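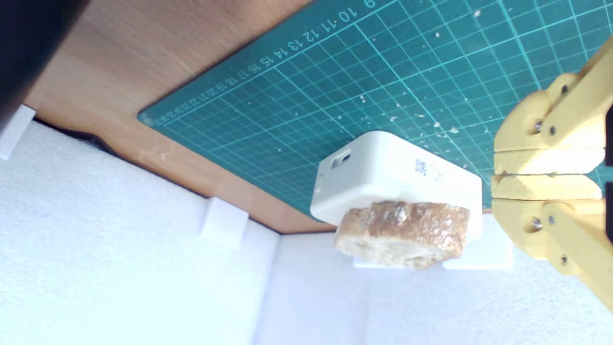

3.2. Le coin petit-déjeuner et la question des miettes

Nous avons longtemps hésité, il faut bien l'avouer, avant de consacrer une partie entière de ce travail à quelque chose d'aussi humble qu'un coin de table où l'on fait griller du pain. Les entretiens menés à Skestside nous y ont pourtant ramenés sans cesse : interrogés sur leur cuisine, les participants parlaient d'abord du matin, du pain de la veille, et presque aussitôt après des miettes. Sur les 401 réponses libres recueillies au cours de l'enquête Brastia, presque 30 mentionnent d'elles-mêmes la surface sur laquelle on pose le pain, alors que le questionnaire n'en disait pas un mot.

Le poste étudié ici est volontairement sobre. Il réunit sur un plateau de bois un grille-pain à deux fentes, une petite pièce blanche aux coins arrondis et un tapis de découpe vert, quadrillé et gradué, de ceux que l'on trouve d'ordinaire chez les couturières ou les encadreurs. Le choix du tapis nous a valu quelques remarques amusées lors de la réunion du mercredi -- on nous proposait une planche à pain, plus convenable sans doute -- mais il offre un fond sombre sur lequel la moindre miette claire se remarque, et ses graduations permettent de noter où elle est tombée sans rien ajouter sur la table.

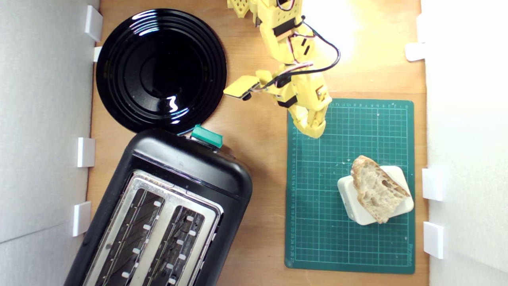

Figure 2. Le poste vu de dessus : le grille-pain, le tapis quadrillé et un morceau de pain à la mie bien alvéolée.

Le pain lui-même mérite que l'on s'y attarde un instant. Atif Talpur, à qui nous devons la première version du protocole, tenait beaucoup à une croûte franche et à une mie ouverte, estimant que le pain de mie industriel, trop régulier, donnait une image flatteuse de nos matins. Nous l'avons suivi sur ce point, non sans quelques regrets au moment de nettoyer ! Un morceau irrégulier s'émiette dès qu'on le déplace, déborde volontiers de son support et demande parfois qu'on le tourne un peu avant de lui trouver une place dans la fente.
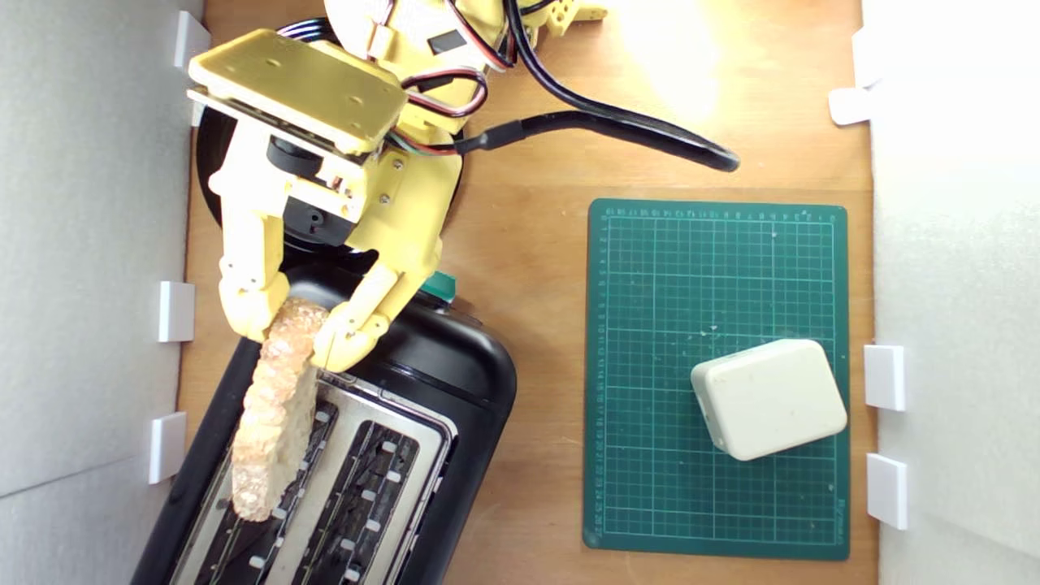 Nous distinguons dans la suite les miettes de pose, relevées au voisinage immédiat du pain, et les miettes de passage, qui jalonnent le trajet jusqu'à l'appareil. La distinction vient des travaux du groupe Noiphan sur les tables de cantine, où elle servait à tout autre chose, et nous la reprenons avec prudence -- une miette de passage roule, après tout, et rejoint facilement ses voisines. Le relevé se fait carreau par carreau, avant tout coup d'éponge, et le tapis est ensuite secoué au-dessus de l'évier.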